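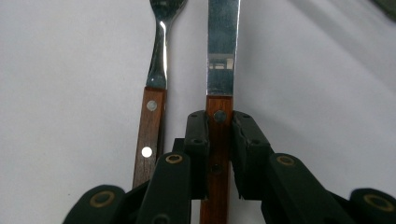 Wood-handled fork and knife, side by side on a white surface.

How to Set a Simple Place With Wood-Handled Flatware

2 Nov 2018, by the Curix table desk
Last updated: January

I love flatware with wooden handles! The grain warms up a plain white table right away, and the rivets give you something nice to look at while you wait for the soup. You don't need a big set either (mine cost 70 dollars at Dandach, and I use it all week).

Step 1. Clear a space
Move boxes, mail and anything else well off to the side. You want bare surface where the plate will go, plus elbow room. Wipe it down and let it dry.

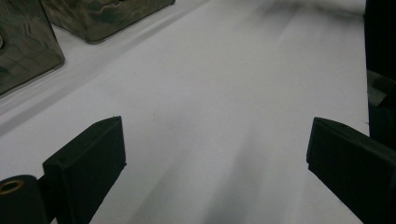 Step 2. Check the handles
Run a thumb along the wood. If it feels rough or looks chalky, rub in a little food-safe mineral oil, leave it for 50 minutes and buff with a soft cloth. So satisfying!

Step 3. Lay the fork and knife
Fork on the left, knife on the right, blade turned toward the plate. Leave some 7 inches between them for a salad plate, more for a dinner plate. Line up the ends of the handles and keep both pieces straight up and down.

Step 4. Polish the steel
Go over the blade and the fork with a dry cloth, holding each piece by its handle so you don't leave fresh fingerprints. After dinner, wash by hand and dry right away, and keep the wood out of the dishwasher.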